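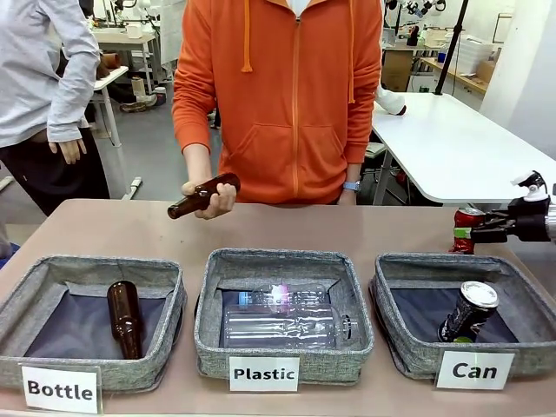
Bottle deposit machines in Murncombe – worth it?

FerencL
Joined in June
13/10/2022
So the Kerekes on the ring road finally took out the old return machine and put in a Wetix. I took two bags down last night and it spat back every bottle with a torn label. Is it just me, or was the old one way less picky?

nyitrai_e
Not just you. Mine hates anything squashed. I keep cans and plastic bottles apart now and don't crush anything until I've got my slip.
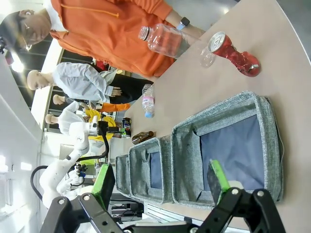 Crushed can and a plastic bottle, my two usual headaches

Tibor B
Disagree with both of you! I've put more than 1,000 through the new one since it went in and had maybe a handful come back. Go in bottom first and wait for the light – people shove the next one in way too early.

FerencL
Bottom first did nothing for me, Tibor. Same bottle, tried it both ways, same beep.

KFekete
Skip the machine. The guy at the counter in Nano takes glass by hand and doesn't care about labels. Line's awful on Saturdays though.

Tibor B
Nano pays in store credit, so no thanks. I want cash.

KFekete
Fair, but I shop there anyway so it's all the same to me.

nyitrai_e
Does anybody know if slips from the old machine are still good? I found one for 458 in my coat.

FerencL
They took mine last week, ask at the service desk and not the register.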